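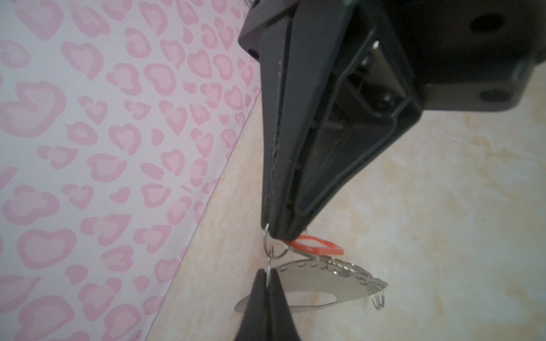

Narnar Valley Private Well Testing Program
Progress report to the Natov Fund
Submitted by the Ofori Water Office, Felludport

Summary

The grant pays for free testing of private household wells in the Narnar Valley, and for follow-up visits where a result comes back above the state limit. This report covers the period ending in September. We had collected samples from 655 wells by the close of the period. Lab results are back for all of them except the last batch from the upper valley, which was sent late.

Spending is under budget on lab fees and over budget on mileage. Details are below. We are asking for one change to the work plan.

Sampling

Sampling in the lower valley is finished. Most homes there are close to the county road, and the crew could fill a cooler and get it back to Felludport before the lab stopped taking samples at 3 p.m. Bacteria samples have to reach the lab within a set time or they are thrown out, so each day's route was planned backward from that hour.

The upper valley has been slower. The homes are far apart and many of the wells sit behind locked gates. We started out by mailing appointment letters. Response was poor. In July we switched to phone calls in the evening and left a door card when nobody picked up, and bookings went up right away. We should have done this from the start and will do so in any future round.

Eight wells could not be sampled because the only tap was downstream of a softener or filter. The owners were told what fitting they would need, and we will go back if they install it.

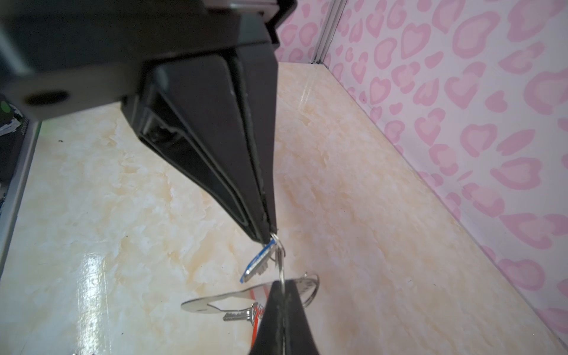
Gripper fingers, tip to tip.

Results so far

Every sample is tested for bacteria, nitrate, arsenic, and lead. Nitrate is the main problem in the lower valley, where the wells are shallow and older. High arsenic results are nearly all from drilled wells on the east side, which matches what the well drillers told us before we started. Lead readings were mostly low. Where they were high, a second sample taken after running the tap for several minutes was usually fine, which points to household plumbing as the source.

Owners get their results by mail with a one-page explanation. The first version of that page used the lab's own terms and led to a lot of calls to the office. We rewrote it in September with the limit and the household's number side by side. Calls have dropped, though we do not have enough mailings under the new version to say much more than that.

Follow-up visits

We budgeted for a visit to each household with a result above the limit. At the visit we check the well cap and the casing, look for obvious sources nearby, and talk through treatment options. We do not recommend brands or installers.

Cracked or missing well caps have been the most common finding. Replacement caps were not in the original budget. We bought a small number out of the supplies line and fitted them at no charge. Several owners have disinfected their wells and asked for a retest. We have been doing these when the crew is already in the area.
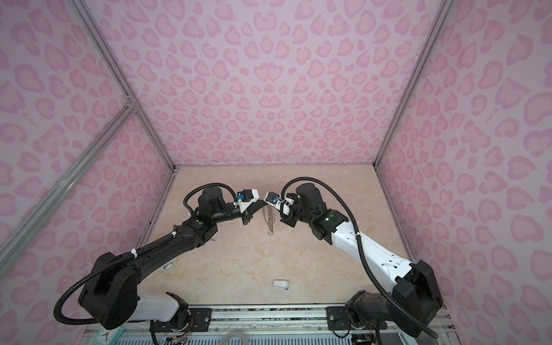
Retests take less time than first visits, since the tap location and access notes are already on file, but they do carry a full lab fee. At present they are charged to the same line as first samples. We would like to split them out so that both costs can be seen.

Staffing and equipment

The program has three field staff, one of them part time. Training on the sampling procedure took longer than planned because the lab changed its bottle type in the spring and the written steps had to be redone. Two coolers were replaced after the lids stopped sealing. The older of the two vehicles needed brake work in August and was out of use for five days, during which only the lower valley route was run.

Budget

Lab fees are under budget because the lab gave us its bulk rate earlier than expected. Mileage is over because of repeat trips to the upper valley. The savings on lab fees cover the mileage overrun. Printing and postage are on track. The full ledger is attached as a separate file.

Change requested

We ask that the Fund allow us to move part of the unspent lab money into a new line for retests and well caps. The total grant amount would stay the same. If this is approved before November, the retests already requested can be finished before the ground freezes.

Next period

Finish the upper valley appointments. Mail the remaining results. Complete follow-up visits on the east side. Send a map of results by section, with no household locations shown, to the Fund and to the county health office.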